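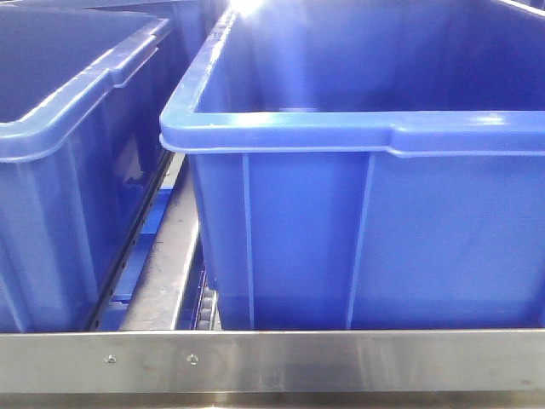
The Fiddler in the Margin

For more than a century, the little man on page 13 of the Berisha psalter had no story. He sits at the bottom of the parchment, no taller than a thumb, with one knee up and a bow across his strings, playing away while the Latin marches along over his head. Catalogers called him "a musician" and moved on. Now two researchers think they know who he was, and their case is one of the most enjoyable pieces of detective work I've come across in years.

Savita Srivastava first saw him on a screen. She was working through scans of the psalter for the Vulmont library, checking that the color matched the real pages, when she zoomed in on the fiddle and stopped. The instrument had five strings, which was ordinary enough. But the player was holding it against his chest at a steep angle, with the bow gripped underhand, and his left thumb stuck out beyond the neck as if it had nothing to do.

"I've played the fiddle since I was small, and it bothered me," she says. "You wouldn't draw that thumb unless you'd watched somebody do it."

Most musicians in medieval margins aren't portraits at all. They're rabbits with trumpets, monkeys with bagpipes, a goat at the harp (there's a wonderful goat in this same book, on the page after the fiddler, looking extremely pleased with himself). Illustrators borrowed figures from pattern books and from one another, and the instruments often make no sense. Pegs float in midair. Strings run off to nowhere. So a fiddle drawn with real care, by somebody who seems to have looked hard at a pair of hands, is a thrilling thing to find.

A name in the accounts

Srivastava sent the scan to Bo-ram Hong, a historian who has spent most of her career with the household accounts of Fasgate, the priory where the psalter was probably made. Hong knew those rolls better than anybody living, and she remembered a thumb.

Or rather, she remembered a man with a nickname. The accounts mention payments to a fiddler called Walter Stifthumb, who came to the priory to play at feasts and was given bread, ale and, in one cold October, a pair of lined gloves. Hong had always liked the gloves. She had a slide of the entry that she showed to students at the start of every year, and she'd never had any reason to connect him with a picture.

"I got the scan while I was eating lunch," Hong says. "I left the lunch."

There are 1,846 entries in the surviving rolls. Hong went back through every one of them looking for musicians, and she found plenty: pipers, a harper, a pair of drummers who broke a bench. Walter is the only fiddler who turns up more than once. His visits stretch over around 13 years, and the last of them falls close to the time the psalter is thought to have been finished. The people who made the book could very easily have heard him play, sitting in the same hall with the same ale.

Under the paint

A nickname and a thumb don't add up to an identification, and both women are quick to say so. What pushed them further was a second look at the parchment.

Manuscript painters usually sketched their figures before adding color, and the sketch often survives underneath, invisible to the naked eye. Infrared light can pass through many pigments and pick up carbon-based ink below, which makes it possible to see an artist change his mind hundreds of years after he did it. The psalter spent two days under the infrared camera at Jultside, the conservation studio that looks after Vulmont's older books, and the fiddler was first in line.

His underdrawing is a delight. The artist began with a standard pattern-book figure: standing, facing left, the bow held overhand and the left hand wrapped neatly around the neck. Then he scrapped it. He bent the knee, tipped the fiddle, turned the bow hand over and drew the thumb, and then drew it again, a little longer. The goat got none of this attention. The goat went down in one go.

Beside the fiddler's foot there is also a mark, very faint, that Srivastava reads as the letter W. Hong isn't sure. She thinks it might be a W, or two strokes where somebody tested a pen, and she has looked at it so often that she no longer trusts herself. I was shown the infrared print and told nothing, and I said it looked like a bird. We left it there.

What the tune was like

Naturally, the question everybody asks is what he played. No music is written near the figure, and the rolls record what performers ate much more faithfully than what they performed. But the picture does give a player something to work with.

Srivastava had a copy of the fiddle built to match the drawing, with a flat bridge and five gut strings, one of them running off to the side of the fingerboard as a drone. With a flat bridge it's hard to pick out a single string. The bow wants to catch several at once, and you get a rough, humming chord with the melody riding on top. Then she tried it at Walter's odd angle, with her own thumb held stiff and clear of the neck.

It took her weeks to get used to. The hand can't slide, so the tune has to stay within the reach of four fingers, and the drone fills in whatever the fingers can't get to. She played me a dance that way, in a reading room after closing, and the sound was huge. It buzzed in the tabletop. I'd expected something thin and polite, and instead it was music you could hear over a hall full of people eating.

She's careful about what this shows. A flat bridge in a drawing may mean a flat bridge on the fiddle, or it may mean an artist who found curves fussy. Other players have tried her copy and prefer it on the shoulder.

Still open

A paper setting out the evidence is being reviewed now, and the two authors expect arguments. One reader has already pointed out that nicknames could pass from father to son, so that there may have been two Walters. Another wonders if the thumb was a stock joke that went over our heads. Hong has started on the rolls of a neighboring house to see if any fiddlers were paid there, and she has reached the fish purchases.

The psalter itself is back in its box at Vulmont. The pages are turned for visitors a few times a year, and page 13 is on the list for the next showing, along with the goat.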